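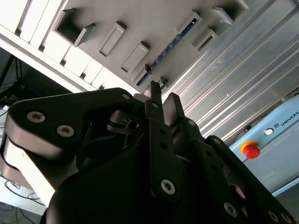
Mehrgliedriger Greifer mit schwarzen Fingergliedern, Blick aus der Handgelenkkamera

Demonstrationsaufzeichnung (auch Vorführdatenerfassung) bezeichnet in der Robotik das Sammeln von Beispielbewegungen, aus denen ein lernendes System eine Steuerungsstrategie ableitet. Sie ist Voraussetzung des Imitationslernens. Eine einzelne Aufzeichnung heißt Episode und umfasst Gelenkwinkel, Greiferstellung und die zeitgleichen Bilder aller Kameras.

Ablauf

Der Arm wird von einer Bedienperson ferngesteuert oder von Hand geführt. Üblich ist die Kombination einer Kamera am Handgelenk mit mindestens einer ortsfesten Kamera. Die Handgelenkkamera erfasst den Nahbereich der Finger, die ortsfeste die Lage von Arm und Werkstück zueinander.
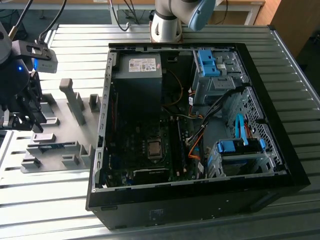
Montage- und Demontageaufgaben an Rechnergehäusen gelten als anspruchsvoll. Kabel sind biegeschlapp, Steckplätze eng toleriert und metallische Flächen spiegeln. Im Datensatz Dallberg entfallen 2428 Episoden auf diese Aufgabengruppe, verteilt auf 5 Teilaufgaben. Die Episodenlänge ist auf 60 Sekunden begrenzt.

Qualitätssicherung

Episoden mit Bildausfall oder Zeitversatz zwischen den Kameras werden verworfen. Das Format Poltero sieht dafür einen Grenzwert von 40 Millisekunden vor. Abgebrochene Griffe bleiben bei einigen Verfahren erhalten und werden gesondert gekennzeichnet.

Siehe auch: Imitationslernen, Teleoperation, Vornon (Software)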